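The Walls Are Blooming Again

After years of careful greys, big floral wallpaper is back in the rooms where people really live

When Irina Chiriac stripped the hallway of her weatherboard cottage in Ristham, she found four generations of other people's taste under the paint. There was a brown trellis, then a mustard stripe, then something with pheasants on it, and right at the bottom, stuck fast to the plaster, a rose the size of a dinner plate. She sat down on the stairs and looked at it until her tea went cold. "I'd been about to paint the whole lot white," she says. "I had the tins sitting there!"

The tins went back to the shop. The rose couldn't be saved (it came off in flakes, mostly into her hair), but it sent her looking for something as bold, and she found plenty of company. Big, unembarrassed flowers are turning up in hallways, laundries, spare rooms and the insides of cupboards, and I couldn't be happier about it. 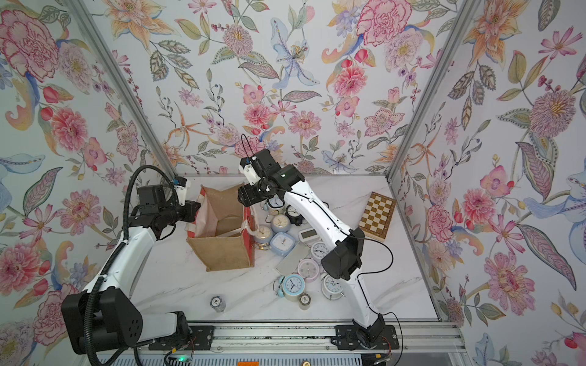
Scale is the first thing everyone gets nervous about. Most of us were brought up to believe that a small room needs a small print, and so we ended up with sprigs, those timid little scatterings that turn to beige fuzz from two steps back. A large flower does something much livelier. Put a pink peony or a pale blue lily on the back wall, run the same paper around both sides, and a tight corner starts to feel like the inside of a garden bed. It helps if the background stays pale, as it does here, so that all that coral, peach and lavender has some air around it. Keep the bench or tabletop quiet too. White with a bit of soft grey veining is lovely, and it lets the paper do the talking.

Petrică Dobre has been hanging paper for a living since he left school, and he has strong feelings about repeats. The repeat is the distance before the pattern starts over, and on a big floral it can swallow a shocking amount of paper. He once watched a client order 10 rolls for a stairwell that needed three more, and by the time she went back the dye batch had changed. "Buy it all at once," he tells everyone now. "And look at the batch number on every roll before you open one."

He also likes to start with the flower you'll see most, usually the one facing the door, and work out from there. It means the awkward join lands behind a curtain or in the corner above the door frame, where even a fussy visitor won't go looking.

The designs themselves are having a wonderful time. Bouchra Gaber draws for Ikia, a two-person studio that works from a converted dairy, and she paints every bloom by hand in gouache before it goes anywhere near a printer. Her chrysanthemums can take a week. She grows a good many of her models out the back and paints them as they come, nibbled leaves and all. I saw one sheet in March with a dahlia well past its best, petals flopping everywhere, and it was the most gorgeous thing in the room.
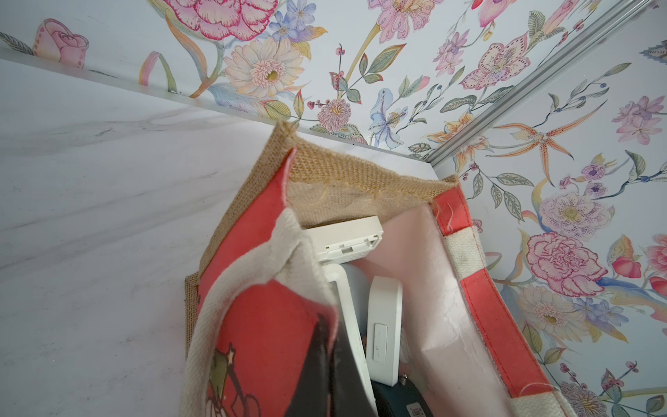

Her first run was 500 rolls, and she was sure she'd be papering her own shed with the leftovers. A shop called Vulo took most of them inside a month. The paper people wanted was the loudest in the range, a tangle of lilies and berries she'd nearly left out for being too much.

If you're tempted but wobbly, do what Irina did and pin up a full-width sample for a fortnight. Look at it at breakfast, and again at nine at night with the lamp on, when pinks go warm and blues can turn a bit sulky. Her hallway is finished now, peonies from skirting to ceiling, and she's already measuring up the laundry.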